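Home News Schools Business Opinion Subscribe
5 min read

Student robot kitchen project wins a second term, with questions still open

2022-01-31

The after-school robotics class at the Tallico Technical Center will keep its "kitchen table" project through the spring, the center confirmed Monday, despite a first term in which the students' robot arm finished far fewer jobs than the flyer for the class had promised.

The flyer, which went out to families before the fall session, said students would "teach a robot to cook." By the public evening in December the arm had not cooked anything. It was moving toy food in and out of a pan, and it did that with mixed results. Parents who stayed for the whole demonstration saw a long run of attempts, a good deal of waiting while someone restarted the control program, and some applause when a piece landed where it was supposed to.

The class is run by Annick Perron, who also teaches the center's daytime electronics course. She did not write the flyer and says she would have worded it differently.

"We are doing pick and place," Perron said. "Lid off, food in, food out, lid on. If a student can get the arm to do that on purpose and tell me how, I'm satisfied. Cooking is somebody else's word."

Whether that modest goal justifies the cost is a fair thing to ask. The center spent $2000 on the project last term, most of it on replacement parts and on a one-year license for Prodix, the program students use to record an arm's movements and play them back. The arm came secondhand from Odura, a packaging firm in the industrial park that was clearing out a test line. Odura has described the donation as an investment in local talent. It has not said whether it plans to hire any.

The students keep a log of every attempt, and that log is the most useful thing to come out of the class so far. It lists 200 attempts at a single task, placing a toy vegetable in a saucepan. Of those, 151 are marked as successes. That sounds like a decent rate until you read the notes in the margin. Early in the term a run counted as a success if the toy touched the pan at all. Later it had to stay inside. The two sets of results were never separated, so the total says less than it seems to.

Perron agreed that the number should be handled with care. She said the change in the rule was made by the students after an argument that took up most of one session, and that she let it go on because she thought the argument was worth more than another batch of runs. The old entries were left alone. This term, she said, the rule will be written on the first page before anyone starts the arm. 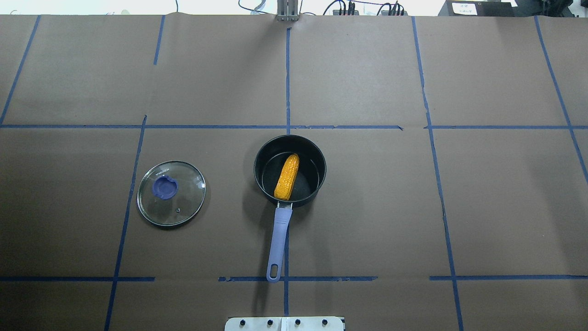
Why is the work surface marked off with tape?

The students use the sections to set out the objects in known starting places, so one run can be compared with the next and a failure can be tied to a position on the table.

The layout is also where the doubts are strongest. A program that repeats recorded movements does well when each object is where it was during the recording, and poorly when it is not. In December a visitor asked if she could move the pan a little before the next run. The students let her, to their credit. The arm went to the old spot and closed on air.

None of that is unusual for beginners, and the class does not claim otherwise. The claims tend to come from around it. A poster in the center's lobby still refers to "artificial intelligence in the kitchen," and the regional listing for the spring student contest at Akolgo describes the Tallico entry as a "home helper robot." It has not been in a home. Asked about the wording, the contest office said that teams submit their own titles. Perron said the title was sent in before she saw it, and that she has asked for it to be changed to something plainer.

There is better news on attendance. The class began with 10 students and all of them finished the term, which the center says is not common for an after-school course that meets on Fridays. Several had never used a screwdriver before the fall. One group rewired the gripper control after a connector kept failing, without waiting to be told, and wrote up the repair clearly enough that another group followed it a few weeks later.

For the spring, the students have set themselves a test that should be harder to fudge. Before each run, someone from outside the group will choose where the objects go, and the result will be recorded as pass or fail with no notes allowed. To manage it, the arm will need some way to find the pan for itself. The students want to try a camera. Perron has told them to expect the success rate to fall sharply at first, and to publish it anyway.

The center has set aside no new money for the term beyond routine repairs. Its board will decide on the Prodix license when it comes up for renewal, and a spokesperson would not say how members are leaning. The lobby poster was still up on Monday afternoon.

Spring sessions start next week. The class is full, with a short waiting list.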